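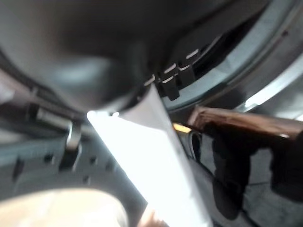

Support > Accounts and Billing > Ticket 814

Home Plans Outages Help Contact Sign in

Ticket 814: Charged twice for December, then locked out of my account
Opened by: Francine Cloutier
Product: Orkilance laundry room booking, Tretutton building
Status: Open, waiting on billing

Hi there! So I pay for the booking plan monthly (the 19 dollar one) and in December it came out of my checking account twice, same amount, same morning. I figured one was a hold that would drop off, so I left it alone for a couple of days. It didn't drop off. Both are posted now, and my bank says I have to go through you first.

I went to look at my receipts and that's where the fun started. The page took my password, thought about it for a while, and then gave me error 127 and kicked me back to the sign-in screen. I've done that dance more times than I'd like to admit.

What I've tried so far:

1. Cleared cookies and signed in again. Same error.
2. Used my phone with the Wi-Fi off. Same error, only smaller.
3. Reset my password. The email came right away and the new password was accepted – then error 127 again.
4. Went downstairs and looked over the washer and dryer, the stacked dark gray pair, in case the account number was on a sticker someplace. I didn't find one. 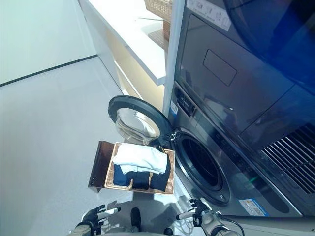

5. Called the Arsenault office, who manage the building. They were very nice but they can't see my billing, only my bookings. They did mention there are 2 profiles under my name, one with my old email at Boden, where I used to work.

Number 5 has to be it, right? I changed my email this fall and I bet the old profile never got closed, so now each one is paying for its own plan. I can't get into the Boden inbox anymore, so please don't send a confirmation link there!

Update, 24 December 2024: Got a reply asking me to attach my receipt. I can't, the receipts are behind the page I can't open. I've attached my bank statement instead with both charges circled. Please merge the profiles and keep the newer one – my bookings are all on there – and refund the other charge.

Francine

Related tickets
Error 127 after changing email
How to close a duplicate profile
Refund shows as pending
Moving a booking to another resident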